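Monthly kitchen and store check: Prestimska hall
Checked by Genowefa Pietrzak, Wednesday, 2 hours before the lunch club

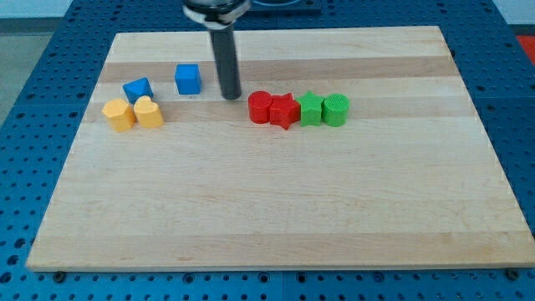
Mark each item OK, Fix or Stop. Anything marked Stop stays out of use until it is signed off in the Gidach folder.

Chopping boards and knives
Boards free of deep cuts and splits: OK. The oldest wooden one is getting rough and wants sanding before April.
Boards stored upright with a gap between them: Fix. Found stacked flat again behind the kettle. Rack screws need tightening.
Knives in the locked drawer: OK.
Raw meat board kept separate: OK, though the label has worn off. New label ordered from Sikora.

Cooking and hot water
Oven door seal: Fix. Hard on the left side, still closes.
Hob knobs turn off fully: OK. Back right is stiff.
Extractor filters clean: Fix. Greasy. Soak overnight and refit in the same order.
Urn lead and plug: Stop. Outer sleeve split near the plug. Taken out and tagged. Use the two big kettles for now.
Hot tap warning sign in place: OK.

Fridge and dry store
Fridge temperature written up daily: Fix. Two blank days. Whoever opens up writes it in, even if there is no cooking.
Opened packets in lidded tubs: OK.
Bottom shelf clear of the floor: OK. Flour moved up since last month.
Signs of mice: none. Leave the traps where they are.

Floor, exits and fire
Back door opens from inside without a key: OK.
Fire blanket on its hook: OK. Tape unbroken.
Extinguisher pin and gauge: OK. Service label is hard to read, ask Iretti for a new one at the next visit.
Mat by the sink: Fix. Corner curls up. I have turned it round, but it needs replacing.
Shelf load notice, 80 kg: OK. Please do not put the folding tables up there.

First aid
Blue plasters: Fix. Down to the small ones only.
Burn gel in date: OK.
Accident book: OK. One entry, a cut thumb, written up properly.

Still open from last time: the light over the dry store flickers (job 101), and the drain cover outside is loose. Both reported again.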